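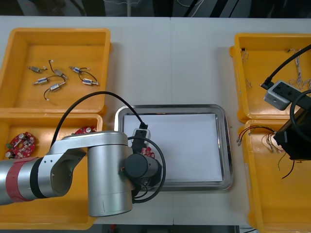 Has anybody found a good way to keep little solenoids from knotting themselves together in the parts bin? I do small batch assembly for a tiny outfit called Noltura, and my leads end up in a bird's nest by lunchtime, every single time. I've already gone to shallow yellow bins with the solenoids spread out on the bottom, boards in their own bin and a steel tray in the middle with white paper in it so I can see what I drop. It's better than the deep tubs I had in November! But those thin black wires still curl up and grab each other, and I've got an order for 460 units coming. Ideas?

Patricio Sarmiento
posted 05/01/2024

Hollex

Put fewer in the bin. I know that sounds dumb, but I used to dump a whole bag in and spend half my day picking them apart. Now I keep the bag under the bench and top up a handful at a time. Also lay them all facing the same way, leads toward you (if you pull from the lead end you'll yank on the wire, so grab the metal body). I got through 3,000 of them last year like this and only had to toss a few for bad leads.

Paper in the tray is a good idea, I tape mine down at the corners so it doesn't slide.

lostach43

twist ties

Collado

Ask your supplier if they'll ship them in foam or in a tray with pockets. Ours did it for a small extra charge once we were ordering 2,000 at a time, not sure they'd bother for 460 but it's worth an email. Otherwise an egg carton works okay, just don't use the fuzzy cardboard kind, it sheds all over your boards.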